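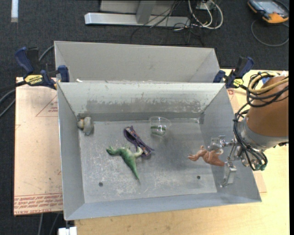
The bin at Plorov's lab, with toys, a strap and a cup on the floor of it.

The researcher who runs the grasping work at Plorov asked to be identified only as "the person who buys the toys." It seemed a fair description. The project, called Plirnance, teaches a robot arm to pick things out of a metal bin by letting it try, fail and try again, mostly without human company.

"People expect a clever theory of objects," the researcher said over coffee in April. "We have a dinosaur and a plastic cup. The arm has no idea which is which. It gets a score when something leaves the floor of the bin, and it forms its own opinions."

Those opinions are the result the group is now writing up. The team trained 2 versions of the same controller. One chose a grip and committed to it. The other was allowed to look again on the way down and change its mind. On a test set of 171 attempts, the second version came up holding something 157 times.

"And the 12 of us had a bet on it," the researcher said. "I bet on the first one. It was my design."

What about the other 14 attempts? Clear plastic, mostly, and anything lying close to a wall. "A cup you can see through is a rumor as far as the camera is concerned. Fabric is the opposite. You can grab a strap badly in nine places and it still comes up."

A colleague at Ireo has suggested using a simulator and skipping the toys altogether. The researcher has tried it. "Simulated straps are very well behaved. Ours isn't."

The bins are held in place with clamps from the hardware store, an arrangement that was meant to last a week. Asked whether something more permanent was planned, the researcher thought for a while.

"We priced a proper fixture from Alexiou," came the answer. "Then we bought more toys."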